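How to Cut a Poem Down to Size

First drafts run long. Mine run very long. The poem I brought to the Lightfoot workshop in July had 91 lines, and Katalin Erdős read every one of them aloud, slowly, which I have since come to regard as an editing technique.

You will need a printed copy, a pencil, and a drawer. The drawer matters more than the pencil.

Step 1. Put the poem in the drawer until you can't recite it. For a short lyric, that's a week. For anything about your father, allow a season.

Step 2. Take it out and read it aloud, standing up. Mark any line where you hear yourself speeding up. You're hurrying past it, and so will everyone else.
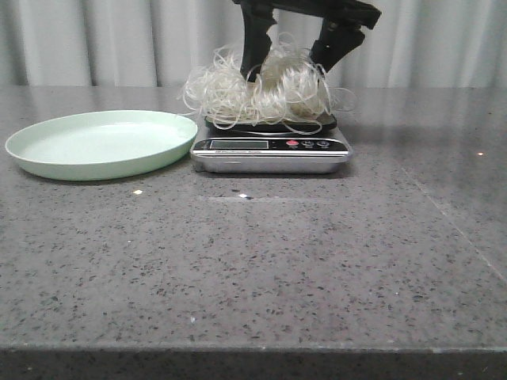

Step 3. Look hard at the first stanza. A good many poems spend it clearing their throats. Cover it with your hand and see whether the second stanza can open the door by itself. Mine could, and had apparently been waiting for years.

Step 4. Circle the adjectives. If two of them are leaning on one noun, one has to go. Keep the stranger one. "Cold gray river" is a river we've all met.

Step 5. Hunt for the line that explains the poem. It's usually second from the end and it's usually the one you're proudest of. Move it to a separate page – I keep a notebook called Nirel for this, after a cat – and read what's left.

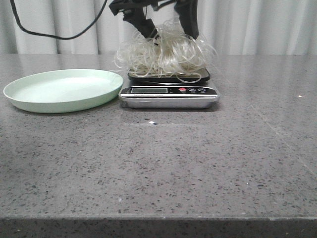
A loose heap of pale strands on a small kitchen scale.

Step 6. Now try the line breaks. Type the whole thing out as prose, 249 words in my case, and break it again without peeking at the original. Where the two versions agree, leave it alone. Where they don't, read both and pick the one that makes you breathe in a useful place. 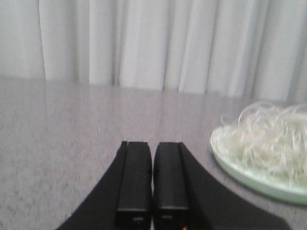
Step 7. Hand it to a reader who doesn't love you. Ignacio Barroso has done this for me since our Ondgate days, and his notes mostly consist of the word "why" in the margin. Answer each one on a scrap of paper. If the answer is better than the line, use the answer.

My poem came out at 55 lines. Katalin thinks there's a shorter one inside it. It's back in the drawer.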